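Salt, tape and a colour chart: dyeing wool with consistent results

I have been dyeing merino yarn in the garage since July, and most of that time has gone into repeatability. Getting a pleasant colour out of a pot is easy. Getting the same colour six weeks later, on a different batch of wool, is a measurement problem.

The method I settled on is stock solutions. Dry dye powder is awkward to weigh in small quantities, and my kitchen scale is useless below a gram. A one per cent stock fixes this: one gram of powder made up to 100 mL with hot water. From there everything is done by volume. For a skein of 100 g at one per cent depth of shade, you need 100 mL of stock. At half a per cent, 50 mL. The arithmetic is dull and that is its main advantage.

Paste the powder first with a few drops of cool water, then add the hot water slowly while stirring. Turquoise is the worst for clumping. If specks remain, strain through a coffee filter and accept that the solution is now slightly weaker than the label claims. I write an F on the bottle when I have done this.

Acid dyes keep for months in a dark cupboard. Yellows tend to settle, so warm the bottle in a basin and shake it before drawing any off. Blacks are mixtures and they split on the fibre if the temperature rises too quickly, giving a purple or green halo. I hold mine under 60 degrees for the first twenty minutes. 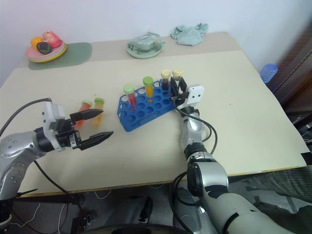

Coloured liquids in capped tubes, blue rack.

The next variable is water. We are on tank water at Brisonberg and it is soft. Shireen Mokgethi dyes from the same recipes on town water and her reds come out flatter. We swapped a few litres each and the difference followed the water. She now adds a softener and we agree to within a shade.

Wool weight matters more than I expected. Yarn takes up moisture from the air, so a skein labelled 100 g can be several grams off depending on the weather. I leave everything in the same room overnight before weighing. The skein should also be soaked for at least half an hour before it goes in, otherwise the tie points stay pale.

Acid goes in last. I use citric, dissolved beforehand, in two additions ten minutes apart. If the bath has not cleared by the end of an hour at a simmer, a third small addition usually finishes it. Let the pot cool with the yarn in it. Lifting hot wool into cold water is how you make felt.

For records, each colour gets a card with a short length of yarn taped to it, the recipe in millilitres, the water source and the peak temperature. Photographs are no help for matching. My phone turns every teal into a blue, and under the garage fluorescents I do much the same.

Still unresolved: a grey that reads as grey in both daylight and lamplight. The current candidate is on card 43 and leans green after dark.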